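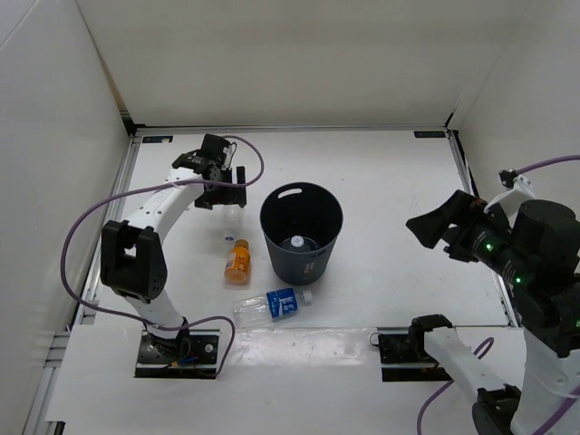
Fig. 3. Two plastic bottles lying near a dark waste bin on a white surface.

4.2 Bottles outside the bin

The largest group of unfinished states in the corpus concerns drinks packaging and the container meant to receive it. Of the 3,313 tidying states in the corpus, those with a waste bin were coded separately from those with a storage box, following the distinction made by Mokgethi and Bucur between discarding and putting away. The distinction matters for bottles more than for most objects. A cup on a table may be in use, may be waiting to be washed, or may be in its usual place. A bottle lying on its side next to a bin is read by most people as trash, even when its contents and its history are unknown.

Fig. 3 shows the basic layout. The bottles and the bin share one surface near its middle, and the distance between them is short compared with the size of the work area. We code this as "near, outside." The code does not record whether the bottles missed the bin, fell out of it, or were laid down beside it, as a still image gives no means of telling these apart. Earlier versions of the scheme had a separate code for missed items. It was dropped after Ghiță and Ardeleanu, coding independently, disagreed on it more often than on any other category.

Three properties were recorded for each bottle: posture (standing or lying), contact with the bin (touching or clear), and contact with other bottles. Posture was the most reliable of the three, with raters agreeing in 91 percent of cases. Most of the remaining disagreement came from crushed bottles, which have no obvious upright position, and from short bottles seen from directly above. Contact with the bin was harder to judge when the bin was dark and its lower edge merged with its own shadow. In such cases the raters were told to enter "unclear" and move on.

Caps and labels were not coded. A pilot by Ciobanu included both, on the grounds that some local recycling rules ask for the cap to be left on and the label to be removed. The information could be read in too few of the pilot images to be useful, and the fields were removed before the main round in April.

The height of the bin was treated as a property of the container and entered once per layout. Bins were grouped into 6 classes by the ratio of opening width to height, using the Kanel table with its two smallest classes merged. The ratio affects what counts as a finished state. A bottle standing in a shallow bin may project well above the rim, and raters differed on whether it had been put away. We adopted the rule that an object is inside if its lowest point is below the rim and the bin supports its weight. The rule is crude — a bottle balanced across the opening fails it, while one leaning steeply out of a corner passes — but it was applied the same way throughout.

Background surface was noted only as light, dark or patterned. Transparent bottles on light surfaces took longer to code than colored ones. The difference was small in the Forasano subset and larger in the Dranden subset, where roughly half the surfaces were patterned. We did not correct for it. Layouts in which the bin itself had been tipped over are treated in Section 4.3, together with spilled storage boxes.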